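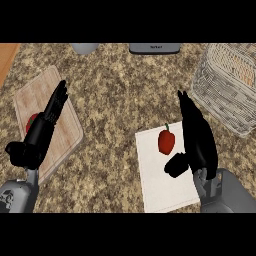 Notebook: directory proofs, and the quinine mess

19 February 2018
Posted by the bench 2 notebook keeper

Right, two jobs on the go and I keep muddling my notes between them, so from now on the directory gets the front of the page and the bench work gets the back. (I know I said this in October. I mean it this time.)

Directory first. We now have 989 entries in the Pristo file, and I've been through every one of them for the research keywords. What a job! People were asked for up to six keywords each and a good many sent whole sentences. One entry had pasted in an abstract. I've cut them all down to six by taking the first six things that sounded like a method or a material, and I've marked the doubtful ones in green so that whoever does the second read can argue with me.

There are 22 entries where the email address bounces. I've tried the department pages for all of them and got new addresses for most of the lot, but a few have plainly moved on and the old department either doesn't know or won't say. I'd like to keep those in with the address left blank. The other view, which came up over lunch, is that an entry you can't use to get hold of someone is no entry at all. I can see that, but half the fun of the old volumes was looking up what people were working on, and you don't need an email address for that. Leaving it open for the meeting.

Print run is 1,000 from Stevau, same as the quote. They want the proofs as one file with the fonts embedded, and they want the Greek letters checked by us because their last job came back with every mu turned into an m. Worth a careful look, as we've got micromolar all over the place and I don't fancy explaining that one to a thousand readers.

Sort order: the accents are still wrong. Anything starting with an accented letter drops to the very end after Z. I fixed it by hand on Tuesday's copy and then the export overwrote it, so I did the whole thing twice. The trick is to fill in the "sort name" column and leave the printed name alone. Written here in capitals for my own good: SORT NAME COLUMN.

Now the bench.

I've been redoing the quinine sulphate check on the Brunard, as the numbers last month were drifting and I wanted to know if it was the lamp or me. Same stock as before, made up in the dilute sulphuric, kept in the dark bottle at the back of the fridge. Excitation at 350, emission scanned 380 to 600, slits at 2 both sides, one second per point. I let the lamp sit for a full hour before I touched anything and did the water Raman first, which came out nice and steady at 3,058 counts with the blank cuvette in.

First quinine run looked fine. Second run was lower. Third was lower again, and by then I was properly cross. I left the shutter open between scans on the first set (my own fault, the auto shutter box was unticked and I didn't look), so the sample had been sitting in the beam the whole time. Ticked the box, put in a fresh fill from the same stock, ran it three more times, and the peaks sat on top of each other so closely that I had to change the line colours to see there were three. So last month's drift could well have been the same silly tick box. I can't prove it now. The settings file from then doesn't save the shutter state, which seems daft, and I've asked whether the newer software does.

While I was at it I tried the cuvette both ways round. There's a small difference with the older pair, hardly anything with the new ones. I've put a dot of marker pen on the frosted side of the older two, near the top, and the dot faces the door. Please don't scrub it off! If it has gone, put it back and run the water blank again before you trust anything.

Things I haven't done: the corrected spectra. I've got the correction file that came with the instrument but I'm not sure it suits the detector we have in now, and I'd sooner compare it with the Pinheiro set of standards than guess. The standards are in the drawer under the balance, second box, and two of the blocks need a wipe with lens tissue first. Don't use ethanol on them, one already has a cloudy corner and I have my suspicions about how it got there.

Also the nitrogen is getting low. I've put the order in but it went through the old code and may bounce, so keep an eye out.

For tomorrow, in whatever order I get to them:

- mu check on the proofs, pages with instrument adverts included
- ring Stevau about paper for the cover, the sample they sent is shinier than I'd like
- repeat quinine with the shutter box ticked, from a cold start this time
- first block of the Pinheiro set, excitation scan only
- find out who has the long screwdriver

Stock solution is back in the fridge, top shelf, left. Lamp off at ten past six, hours written in the log.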